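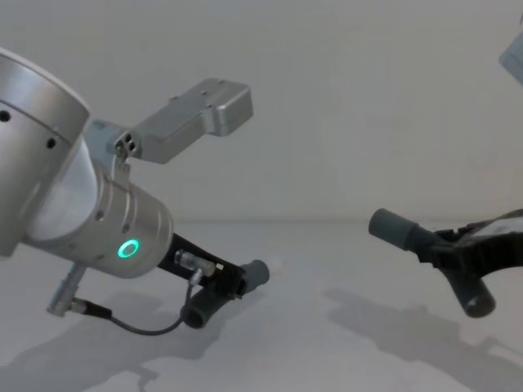 Zwei Arme, ein Tisch: links leuchtet der Ring grün, dazwischen ist viel Luft.

Ich werde immer wieder gefragt, wie ich das in meiner kleinen Werkstatt in Prenau eigentlich mit der Sicherheit halte, wenn zwei Roboterarme über derselben Platte arbeiten. Also habe ich mal zusammengeschrieben, was sich bei mir bewährt hat. Wer gewerblich arbeitet, kommt um eine richtige Risikobeurteilung nicht herum, da hilft kein Tipp aus dem Netz! Fürs Grundsätzliche schaut in die ISO 10218 und in die Anleitung eures Herstellers, und zwar in die ganze (ja, ich weiß).

Erst räumen, dann einschalten
Auf der Platte liegt bei mir nichts, wenn die Arme hochfahren. Kein Inbus, kein Lappen, keine Kaffeetasse. Teile kommen erst drauf, wenn beide Arme in Grundstellung stehen. Den Tipp hätte ich selbst gern früher gehabt, mein alter Messschieber hat das nämlich nicht überlebt.

Abstand in der Grundstellung
Zwischen den Fingerspitzen lasse ich 300 mm frei. Das ist keine Norm, das ist mein Hausmaß. Ich habe mir dafür eine Leiste zugesägt, die halte ich vor dem Start einmal dazwischen – bei abgeschaltetem Antrieb, versteht sich – und lege sie danach wieder weg. Geht schneller als jedes Maßband.

Kabel mit Schlaufe
Das Greiferkabel braucht Luft, sonst zieht es bei der ersten Drehung am Stecker. Zu lang darf die Schlaufe aber auch nicht sein, sonst bleibt sie irgendwo hängen. Ich fahre das Handgelenk einmal ganz langsam in beide Endlagen und schaue nur aufs Kabel, sonst auf nichts. Rändelstecker ziehe ich von Hand fest, niemals mit der Zange.

Was heißt eigentlich Grün?
Ganz wichtig: Lampenfarben bedeuten nicht bei jedem Hersteller dasselbe! Schreibt euch die Farben aus dem Handbuch auf einen Zettel und klebt ihn neben den Not-Halt. Und auf eine Lampe allein verlasse ich mich nie. Wenn ich an die Finger muss, ist der Antrieb aus und gegen Wiedereinschalten gesichert.

Langsam einrichten
Beim Einrichten bleibe ich bei höchstens 200 mm/s, auch wenn 250 erlaubt wären. Neue Abläufe lasse ich zuerst mit einem Arm laufen, dann mit dem anderen, und erst danach mit beiden zusammen. Eine Hand bleibt dabei am Zustimmtaster.

Gummifinger pflegen
Mit einem feuchten Tuch abwischen, trocknen lassen, fertig. Lösungsmittel machen viele Gummisorten hart, und dann rutschen euch die Teile weg. Risse? Tauschen, und zwar gleich beide Finger eines Greifers.

Und führt ein Heft! Bei mir steht jeder Fingerwechsel drin und jeder Not-Halt, auch die peinlichen. Im April kommt die neue Platte, dann messe ich alles noch mal nach und trage die Maße hier ein.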